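홈 | 전시·행사 | 나들이 | 작업실 일기 | 방명록

붓 잡은 로봇 보고 온 날, Omine 공개일 사진첩

읽는 시간 5분

수요일에 Arutberg에 다녀왔어요. Omine 연구동이 일 년에 한 번 문을 여는 날인데, 작년엔 감기 때문에 못 가고 재작년엔 날짜를 착각해서 못 갔거든요. 그래서 이번엔 달력에 빨간 펜으로 동그라미를 쳐 놓고 아침부터 서둘렀답니다. 버스를 한 번 갈아타고 Szilágyi 정류장에서 내려서 언덕길을 9분쯤이라고 쓰고 싶지만 제 걸음으로는 한참 더 올라갔어요. 중간에 벤치에서 쉬었거든요 ㅎㅎ

입구에서 목걸이를 하나씩 나눠 주는데 거기에 번호가 찍혀 있어요. 저는 1,204번! 제 앞에 벌써 그만큼 들어갔나 싶어서 깜짝 놀랐는데, 작년 공개일부터 이어서 쓰는 번호라고 하더라고요. 좀 허무했지만 번호가 마음에 들어서 그냥 집에 가져왔습니다. (반납하는 거였으면 어쩌죠. 아무도 달라고 안 했어요.)

공개된 방은 전부 해서 22개였어요. 당연히 다 못 봤고요. 1층은 상자 나르는 로봇이랑 바퀴 달린 안내 로봇이 있어서 아이들이 줄을 길게 섰고, 2층은 Tronton이라는 회사가 공장용 팔을 들고 나와서 나사 조이는 걸 보여 줬어요. 빠르긴 정말 빠른데 소리가 커서 오래는 못 서 있겠더라고요. 저는 서예를 배운 지 이제 좀 된 사람이라 안내지에서 '붓'이라는 글자를 보자마자 3층으로 올라갔습니다. 나머지 방들, 미안해요.

3층 복도는 아래층이랑 분위기가 많이 달라요. 음악도 없고 풍선도 없고, 문 앞에 '조용히 들어오세요'라고 손으로 쓴 종이만 하나 붙어 있었어요. 들어가자마자 든 생각은 '어, 우리 서예 교실 책상이네'였습니다. 격자 쳐진 모포에 먹 얼룩이 여기저기 져 있는 것까지요. 제 것도 딱 저래요. 빨아도 안 지워져서 그냥 쓰는데, 여기 모포를 보니까 괜히 반가웠어요!

팔은 두 대가 있고 진행하시는 분이 화면으로 순서를 넣어 주면 움직이는 식이었어요. 먹 대신 주황색 물감을 쓰는 것도 재미있었고요. 저는 한 획 긋고 나면 숨을 몰아쉬는데 로봇은 숨을 안 쉬니까(당연하죠) 보는 제가 대신 참고 있더라고요. 옆에 계신 분도 저랑 똑같이 입을 꾹 다물고 계셔서 눈이 마주치고 둘이 웃었어요.

사진은 두 장만 올려요. 나머지는 앞사람 뒤통수예요.

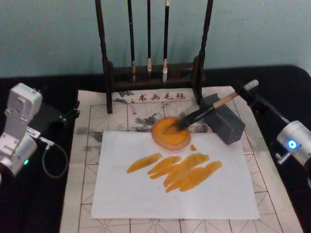

붓끝은 물감에, 종이에는 비스듬한 주황색 획 네 개. 갈필처럼 결이 보이는 획이 있어서 저는 그게 제일 마음에 들었어요.

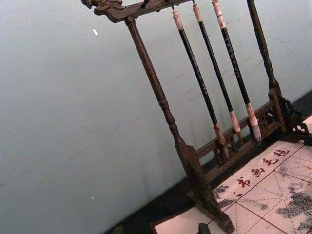 뒤쪽에 서 있던 누군가가, 로봇한테 제일 어려운 건 획을 긋는 일보다 붓에 물감을 얼마나 묻힐지 정하는 일일 거라고 하더라고요. 컵을 집을 때는 잡았는지 못 잡았는지가 분명한데 붓은 닿아도 닿은 게 아니고, 같은 높이로 내려도 털이 젖은 정도에 따라 획 굵기가 달라진다고요. 진행하시는 분이 그 말을 듣고는 고개를 끄덕끄덕하셨어요. 저도 속으로 엄청 끄덕였습니다. 저희 선생님이 맨날 하시는 잔소리가 그거거든요, 먹을 너무 먹였다, 너무 뺐다.

붓걸이 얘기도 해야겠어요. 위쪽 가로대 끝에 용인지 구름인지 말려 올라간 조각이 있고 기둥도 둥글둥글하게 깎인 나무 붓걸이인데, 붓 세 자루가 나란히 걸려 있는 게 그렇게 점잖아 보이더라고요. 저는 맨 오른쪽에 걸린, 털이 희끗하고 도톰한 붓에 자꾸 눈이 갔어요. 저런 걸로 큰 글씨 한번 써 보고 싶은데 집에 있는 건 죄다 가는 붓이라서요. 모포 위쪽에 빨갛게 찍힌 '书画毛毡'은 그대로 '서화 모포'라는 뜻이에요. 제 모포에는 아무 글자도 없는데 살짝 부럽습니다.

질문 시간이 있길래 손을 번쩍 들었어요. 제가 물어본 건 두 가지예요. 첫째, 글씨도 쓰나요? 아직은 획 연습만 한대요. 사람이 옆에서 조종해서 그은 걸 여러 번 모아 두고, 그걸 보고 따라 긋게 한다고 하셨어요. 그럼 로봇도 체본을 보고 배우는 셈이네요, 했더니 다들 웃으셨고요. 둘째, 붓은 누가 빨아요? 이건 조금 망설이시더니 아직은 사람이 빤다고 하셨습니다. 역시! 서예에서 제일 귀찮은 일은 아직 우리 차지예요.

어린 학생 하나가 로봇이 틀리면 혼나냐고 물어본 것도 기억나요. 혼내지는 않고 종이를 새로 깔아 준대요. 저는 그 대답이 참 좋았어요. 저도 다음 주부터 종이 아끼지 말고 그냥 새로 깔려고요. (종이값은 나중에 생각하겠습니다.)

나오는 길에 방명록이 있어서 한 줄 쓰려고 했더니 하필 사인펜이에요. 로봇은 붓을 쓰는데 나는 사인펜이라니. 그래도 꾹꾹 눌러서 '획이 시원합니다'라고 쓰고 나왔어요. 글씨는 로봇이 안 봤으면 좋겠네요.

가실 분들을 위해 몇 가지 적어 둘게요. 입장은 무료고 예약도 없어요. 3층 방은 한 번에 5명씩만 들어가니까 점심 전에 올라가시는 게 편해요. 저는 2시에 줄을 섰더니 꽤 기다렸어요. 의자가 없습니다! 편한 신발 꼭이요. 매점 커피는 그저 그렇고 단팥빵은 괜찮아요. 돌아오는 버스는 Szilágyi 정류장에서 길을 건너서 타야 하는데, 저는 안 건너고 서 있다가 한 대를 보냈어요.

집에 와서는 가방도 안 풀고 벼루부터 꺼냈어요. 로봇처럼 비스듬한 획만 줄줄이 그어 봤는데 이게 은근히 어렵더라고요. 각도는 맞는데 굵기가 제각각이에요. 세 번째 종이쯤에서 팔이 아파서 그만뒀습니다. 내년에 또 가면 글자를 쓰고 있을까요? 한 일(一) 자만 써 줘도 저는 박수 칠 거예요.

댓글 4

비회원
저도 그날 갔는데 2층에서 나사 조이는 것만 보고 왔네요. 3층까지 올라갈걸 그랬어요. 아이가 Tronton 앞에서 안 떨어지려고 해서요 ㅠㅠ

비회원
서예 15년 했는데 붓 빠는 로봇이 나오면 제일 먼저 사겠습니다.

글쓴이
윗분 저랑 공동구매해요!! 그리고 아이랑 가신 분, 3층은 조용히 해야 해서 어린 친구들은 심심할 수도 있어요. 1층 안내 로봇이 더 인기였답니다.

비회원
혹시 유모차로 올라갈 수 있나요? 언덕이 가파르다고 들어서 고민 중입니다. 주차장이 있는지도 아시면 알려 주세요.

이전 글 | 다음 글 | 목록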